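I finished the Fagundes biography last night, all 321 pages of it, and I'm still not convinced he wrote the Zarnberg letters. The case rests on 2 matching phrases and a lot of goodwill.

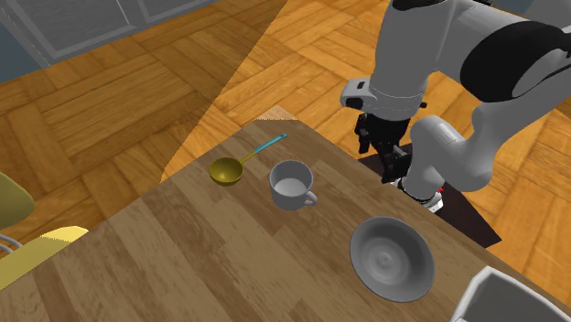

A robotic arm over a wooden tabletop, computer render

Salma Ouali calls the handwriting "unmistakable" — fine, but she only looked at 9 of the 49 letters. I'd want to see the rest before rewriting anybody's catalogue. My copy goes back to the library in August.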